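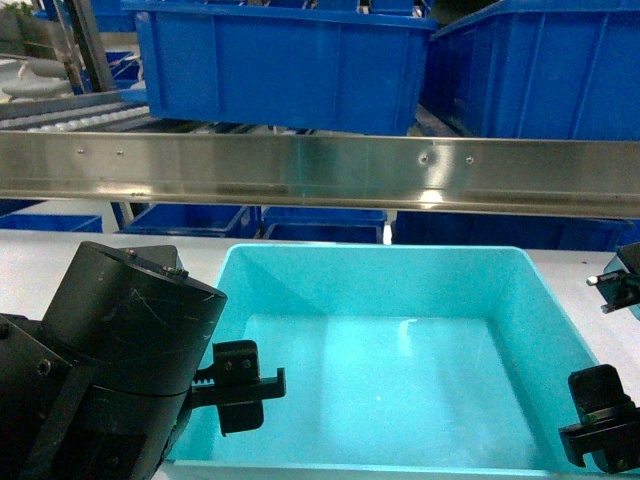
Turquoise tote on the packing bench, with the blue bins up behind the rail.

Skellora opens its new packing room, and I get to tell you about the tubs

MEDIA RELEASE
For immediate use

I run the packing side of things at Skellora, and when the office asked who wanted to write the announcement about our new room I put my hand up before anyone from marketing could. I've packed in garages, in a shipping container and for one very long winter in the back of a hardware shop, so please forgive me if I go on a bit about benches.

The news first. Skellora has moved its small-parts packing into a purpose-fitted room at our Baptiste site, and from May every order for hinges, tap washers, drawer runners, castors and the rest of our household spares will go out from there. We carry 648 different small parts (yes, a lot of them are washers) and they now live under one roof for the first time. Before this they were split between two sheds on opposite sides of a car park, which was fine until it rained.

The fit-out was done by Futer, who supplied the shelving and the conveyors, and the totes and bins came from Pliritz. We ordered 2000 of the small totes to begin with. I thought that was mad at the time. I've since changed my mind, because a tote that's waiting on one missing castor can sit there quietly without holding up everybody else's order.

Now, the colours. Stock lives in the big royal-blue bins and orders get made up in the light turquoise ones. It's such a simple thing and I could kiss whoever thought of it! In the old sheds everything was grey, and more than once a tub of loose stock went down the line looking for all the world like somebody's order. With two colours you can tell from the doorway what's what, even before your first cup of tea.

The benches are pale, and I fought for that. Our smallest screw is a fiddly little thing and on the old dark timber tops you'd lose it the moment you put it down. On a light surface it shows up straight away. There's a long stainless steel rail across the back as well, wiped down at the end of each shift, and behind it the rollers bring the bins up to where they're wanted. No more lugging full tubs across the car park -- my shoulders are thrilled.
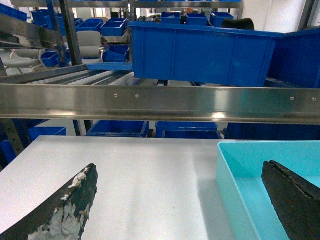
A shallow light blue tray on the bench, with the roller conveyor running back towards the shelving.

We've kept a few low trays on hand too, alongside the deeper totes. They're my favourite for the little orders. If a customer wants four cup hooks and a cabinet catch, you don't want to be fishing about in the bottom of a tub for them. You tip them in a tray, have a look, check them against the slip and bag them. Anything bulky goes in a tote.

A few practical bits for our trade customers. The order cut-off moves to 2 pm, which is an hour later than before, and anything in by then is picked the same afternoon. Split orders will now be held together and sent in one parcel unless you tell us otherwise. Bulk lines (anything over 50 of the same part) will still be packed in cartons at the main warehouse, so please keep using the bulk form for those. Your account number doesn't change and neither do the part codes.

We're also finally doing something about packaging. Small orders will go out in paper envelopes with a card stiffener, and the plastic bubble bags will be used up and not reordered. I've got a fair pile of them to get through, so if yours turns up in one over the next couple of months, that's why. Reuse it if you can.

We'd love local customers and members of the press to come and have a look. The room will be open for visits in May, mornings only, between 9 am and 11 am, when the benches are quieter and there's room to walk around. Closed shoes, please, and leave the pram at the front desk as the aisles between the shelving are narrow. There'll be tea, and a tin of Anzac biscuits if the early shift hasn't got to it first.

To book a visit or ask for a price list, ring the Baptiste front desk during office hours and ask for Packing. It'll probably be me who picks up.

About Skellora
Skellora supplies replacement fittings and small hardware for kitchens, laundries and wardrobes to households and trade customers. Orders are packed and dispatched from its Baptiste site.

ENDS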